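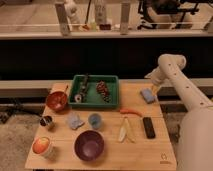 Red-orange bowl next to the green tray.

What I Learned From Moving to a Smaller Kitchen

Aug 17, 2022
By Keisha Nguyen-Tran

When we decided to leave Polville, I made a plan for the books, the clothes and the bicycle, but I did not make any plan for the kitchen. I thought a kitchen is a thing that packs itself in one afternoon. You open the cabinets, you wrap the glasses, you close the box. It took me four evenings, and on the last one I was sitting on the floor with a fondue set on my knees, trying to remember who gave it to us.

The new apartment in Rurwood has a kitchen where two people can stand only if they like each other. There is one long cabinet over the sink, one narrow drawer that opens completely and one that opens half, because the handle of the oven is in the way. My husband measured everything before we signed. I did not listen very well to the numbers, and so I was surprised by them later.

My mother had a rule that you must never own a thing for the kitchen if it can do only one job. She broke this rule herself with a cherry pitter, which she defended all her life. I grew up with five pots, and all of them were used every week. Then I got my own salary and my own cabinets, and for 15 years I bought whatever looked useful in the store. In Polville there was a kitchen shop called Esposito on the way home from my work, and I am afraid they knew me there. I bought from them a pan for fish, a pan for crepes, and a lamp to look at eggs. I do not keep chickens.

So for the move I tried a method. I put all the kitchen things in boxes, also the ones I was sure about, and I took out a thing only when I wanted to cook with it. What was still in the box in November would leave the house. I read about similar methods for clothes and I do not claim it as my idea.

The first week was strange. I took out one knife, the cutting board, the big pot and two spoons. Then I needed a colander and I could not find the box with the colander, so we held back the pasta with the lid, and a part of it went in the sink. After this I wrote on the boxes with a thick marker, which I recommend to do before you carry them up the stairs.

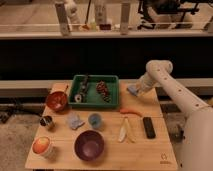 The tray on a wooden tabletop, with the bowl at its left.

Some things came out faster than I expected. The grater came out on the second day. So did a small tray I always considered ugly, and which I now use for everything that has no place: keys, garlic, the mail I do not want to open. The good plates did not come out at all. I had kept them for guests, but when guests came I had already the everyday plates on the shelf, and it felt silly to open a box while people were waiting for soup.

I also found that I cook differently when I see fewer things. Before, I would choose a recipe and then look for the tool. Now I look at the pot and ask what it wants to do. We eat more soup and beans, and more of those dishes where everything goes in the oven together for an hour. My daughter says that we eat the same dinner in different colors. She is partly right, and I have started to buy more spices so the colors at least have a different taste.

There was one real mistake. I had a heavy blender from Brerine, old and very loud, and in the second month I decided that I did not need it and gave it to a colleague. Two weeks after that the dentist removed one of my wisdom teeth. I would like to say that mashing everything with a fork made me patient. It made me angry at the fork. I did not ask for the blender back, but I bought a cheap stick one, and it lives in the half drawer, where it fits only if you put it in with the cable first.

In the end I had some 70 things left in the boxes. I know this because my husband made a list, he enjoys lists more than I do. The glass cake stand was on it, and the egg lamp, and a great number of plastic lids that did not belong to any container we own. We sold what was worth selling and put the rest on a table in front of the building with a paper sign. By the evening the lids were gone too, and I still think about the person who took them.
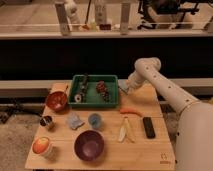
The fondue set was more difficult. I finally remembered that it came from my aunt, who visited us only once and was cold the whole time. She had carried it in her suitcase, wrapped in a sweater, and then she was wearing the sweater all week. We used the set maybe three times. I put it on the table outside, went up, looked from the window, and went down again to take it back. It is now on top of the cabinet and I must stand on a chair to clean it.

I do not think everybody should do this. If you have a big kitchen and you like your crepe pan, please keep it and make crepes. For me the good part was small and practical: I can find the peeler now. I can also clean the whole kitchen in 30 minutes, with the radio on, including the floor.

A few readers asked me what I do for storage of dry food. I use old jam jars, washed very well, with the name written on a piece of tape. Flour and rice are in bigger jars that I bought. The lentils were in a beautiful tin before, but you could not see how much was inside, and twice I started a lentil soup with almost no lentils.

Next month I want to write about the balcony, where I am trying to grow chives and where the pigeons have another opinion.

Recent posts
A Winter Coat in the Wrong Size
How I Read the Bus Schedule in Rurwood
Letters I Still Write by Hand
Beans, Again
The Neighbor's Piano

Last updated: Aug 2022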